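Clearing the table — questions we keep getting
Benavides House shared kitchen and day room. Last changed 11/3/19
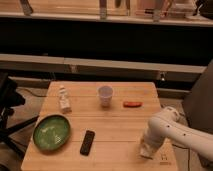

Soledad Manzano wrote in to ask why the big table can't just be left as it is overnight, seeing as the same things end up back on it by breakfast anyway. Fair point. Short answer: it gets wiped every evening and whoever wipes it shouldn't have to guess where a remote goes. Longer answers underneath.

What has to come off the table?
Everything. Dishes, cups, bottles, remotes, toys. Yes, the green dish as well.

Where does the green dish live?
Low cupboard left of the sink, on its own, nothing stacked in it. It's glazed and the glaze chips. Hand wash please, not the machine. It is not a key dish, an ashtray or a place for old batteries.

And plastic cups?
Rinse, upside down on the rack. If it has a name on, it goes to the name. Cups left standing about with a bit of squash in them get knocked over, always onto the wood.

I found a remote. Which telly is it for?
Black ones are nearly all for the day room set. Try it. If nothing happens try it with new batteries before you decide it's dead, we binned a perfectly good one last December. Spare batteries are in the Denulent tin, top drawer. Remotes go in the basket by the telly, not on the windowsill.

Small bottles — keep or chuck?
Read the label first. If it's medicine or anything you're not sure of, don't chuck it and don't leave it out, hand it in at the office. Hand cream, glue, food colouring etc: lid on tight, wipe the bottom, back on the tray. Can't read the label at all? Office.

Toy food?
Back in the play box. The pieces are small and roll off, then somebody treads on them. Wash in warm soapy water if they've been chewed. There's a list inside the lid of the box but it's out of date, ignore it.

What do I clean the table with?
Damp cloth, drop of washing up liquid, then a dry cloth straight after. Go along the planks, not across. No bleach, no scourers, no Wetell spray (that's for the tiles, it left a white bloom on the old worktop and took 2 of us a whole morning to shift).

Can I put a hot pan on it?
No. Mats are on the hook.

There's a mark that won't come off.
Leave it. Don't scrub. Tell us and we'll look at it when we do the oiling. Some marks in the wood aren't dirt, and scrubing only makes a pale patch round them.

How often is it oiled?
Twice a year, Drondier oil, thin coat, left overnight. There'll be a note on the door. Table's out of use till the next lunchtime so eat in the day room.

What about the shelves behind?
Not part of the evening wipe. Leave what's up there where it is. Dust the ledge if you've got time and feel like it.

Is the table old?
The building's 1981, the table isn't. People do ask.

How long should all this take?
Roughly 17 minutes if you do it properly, less if everyone's cleared there own stuff first.

Something's turned up and I don't know whose it is.
Lost box, under the coats. Emptied at the end of the month — anything still there goes to the charity shop. We've had complaints about this but it was on the noticeboard.

Who do I ask if it's not on this page?
Office, or ring extension 3574 before six. After six leave a note, with your name on it please. We had one saying "cup missing" and that was all.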